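Zomau Washed Flat Sheet Set, long-term notes and where to get it

I've had the Zomau sheets on and off my bed since May, and enough of you have written in to ask that they get their own page on the shop now. I only stock things I sleep on myself. It's a slow way to run a bedding store, but I like it, and my mother-in-law has stopped asking when I'm getting a real job, so there's that!

What you get in the set: one flat sheet, one fitted sheet, two pillowcases with a fold-in flap. Cotton all the way through, no polyester mixed in. They come folded around a piece of card with a cotton tie, and the tie is long enough to reuse (mine is holding up a tomato plant).

The weave is percale, so if you like that slippery, shiny, hotel-lobby feeling you will be disappointed and you should look at the Qureshi sateen two pages over. Percale is matte and a little crisp. On night one I thought they were too crisp, and I wrote a slightly grumpy email to Samina Kakakhel, who runs the dye room and very patiently told me to wash them three times and then write again. I washed them three times. I wrote again. It was a much nicer email.
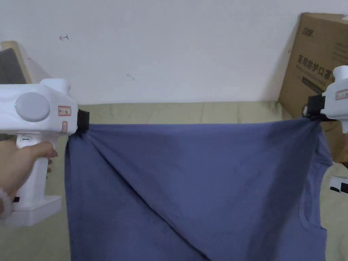 Now, thread count. People ask me this before they ask me anything else, and I get it, it's the number on the front of every package in the department store. You can find sets that claim 800 or even 1,029 and I've handled a few of them, and they felt heavy and a bit waxy to me, like sleeping under a tablecloth. A big number can come from twisting several thin threads together and counting every one. Zomau doesn't print a thread count and I've quit asking them for it. Feel the sample card, that's my advice. I'll mail you one free if you send me your address.

Fit: the fitted sheet has elastic all the way around, and it grabs. My mattress is a deep one with a topper on it and the corners have stayed put through a teenager, a dog and one bout of flu. If you have a really thin mattress, like a daybed or a camper bed, you'll get some slack at the sides and you'll need to tuck it. The flat sheet is generous in length. I'm tall, and I can fold the top down over the blanket and still have my feet covered, which I can't say for the Kevus set I used before (sorry, Kevus).

Washing is easy. Warm water, any normal detergent, no fabric softener. Softener coats the cotton and you lose that dry, cool feel you just paid for. I tumble mine on medium and pull them out a little early. They do wrinkle! It's percale! I've made peace with it. If you can't, run a hot iron over just the top fold and the pillowcases, since those are the parts you see.
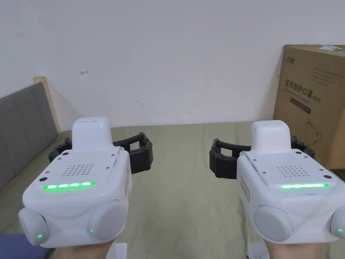
Color is where I changed my mind the most. I'd always been a white sheets person, because you can bleach them, and I honestly thought colored sheets belonged in a kid's room. Then my sample box came and I kept going back to the green. An olive green sheet against a plain white wall looks so calm, and it saves you from having to paint anything, so I've been telling renters to start with that one. It's also forgiving about coffee. The other colors are Chalk, Rust and a gray called Harbor that looks a lot bluer at night than it does at nine in the morning, so please do get the card before you order that one.

A word on fading: every dyed cotton sheet fades some. My set has softened a shade, mostly on the pillowcases, and I like it better now. Keep them out of strong sun when you line dry, or hang them inside out.

Price is $90 for the full and queen and $19 extra if you want another pair of pillowcases. King is on backorder while Drorkona, who do our shipping, sort out their new boxes. Returns are fine even if you've washed them, just not if you've dyed them, which has happened once and I'm still impressed.

Comments

Pantelis Konstantinidis: Do the pillowcases fit the long body pillows? Mine is enormous.

Rodrigo Mendes: Bought the Rust in the spring. Second the three washes thing, I almost sent them back after the first night and now my wife won't let me put the old ones on.

Mesfin Zeleke: Any chance of selling the fitted sheet by itself? We never use a flat one.

Shop reply: Mesfin, I'm asking! Pantelis, no, they're standard size, but Samina says a longer one is being tested.

Saqib Gilani: My sample card came with no Harbor on it. Could you send another?

Contact us | Shipping and returns | © Plain Bed Supply, all rights reserved | Back to top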